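Brernley workshop, notebook, floor corner
November 8, 2018

Food handling on the floor mat again, carried on from the list we started in September. Set out before lunch: the checkered mat with the daisy, the black box toward the far side, the round white plate on top of the box. Shrimp and the round golden-brown piece from the Bamalach assortment. The long brush stays on the mat for crumbs. Potted plant left where it was at the side, next to the white cylinder. 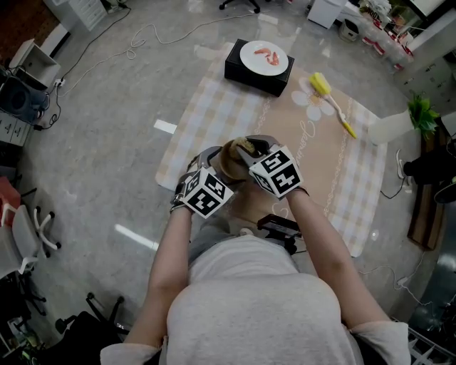 Page last changed: November 8, 2018, 2 edits

The round piece has a crumbly top and needs a light pinch from both sides. I did 11 lifts before swapping it for a fresh one. Three of the 11 dropped crumbs big enough to brush up, all from pinching too high. Lower on the side is better. Keep the lift small, just clear of the mat, then over to the plate.

The shrimp is easier to place if the curl faces the far side. It slides if the plate is greasy, so wipe between rounds.

The box is a good height. We tried the plate directly on the mat in September and kept catching the rim.

Kneeling gets old after half an hour. Get the thick pad back from Prurivbridge.

To do:
Wash the mat, cold, no bleach (the cursive lettering is faint enough already)
New head for the brush
Ask Panagiotou for another assortment, same sizes
Copy lift notes into the main sheet, roughly 3,000 rows now and slow to open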